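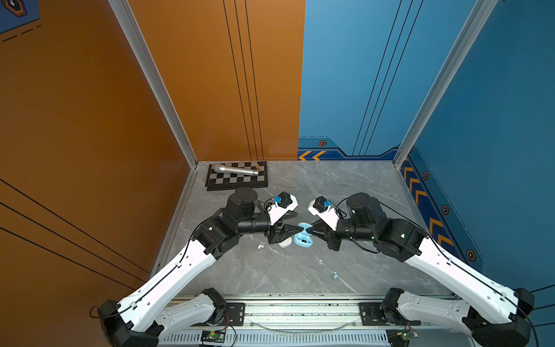
Student scheme on sexual harassment to run at all Nundalstead campuses

22/08/2023

Every first-year student at Nundalstead College will be offered training on how to step in safely when they see harassment, under a scheme that starts with the autumn term.

The scheme, called Bendance, was tried out at the Pugh site until May. A total of 136 students took part in the trial, in sessions lasting 60 minutes. The college now plans to offer places to 1,056 new students across its campuses.

Sessions are held in small mixed groups and led by trained older students. They cover consent, how to interrupt a situation without making it worse, and what to say to a friend who reports an assault. Staff are not in the room unless the group asks for them.

Students who took part in the trial asked for more time on what happens after a report is made. That section has been rewritten and now sets out each stage, including who sees the report and how long a reply should take. They also asked for evening sessions – these will be offered at Pugh and at the main site.

Attendance is voluntary. The college considered making the training a condition of enrolment but decided against it for this year, and will look at the question again once the first figures are in.

Booking is through Skatix, the college's events system, which already has more than 1,000 student accounts. Students without an account can book at any campus reception.

The college's report and support service stays open throughout the year to all students and staff, whether or not they have attended a session. Reports can be made anonymously.

Notes to editors

Bendance is paid for from the college's student welfare budget. Session outlines are available on request from the Nundalstead College press office.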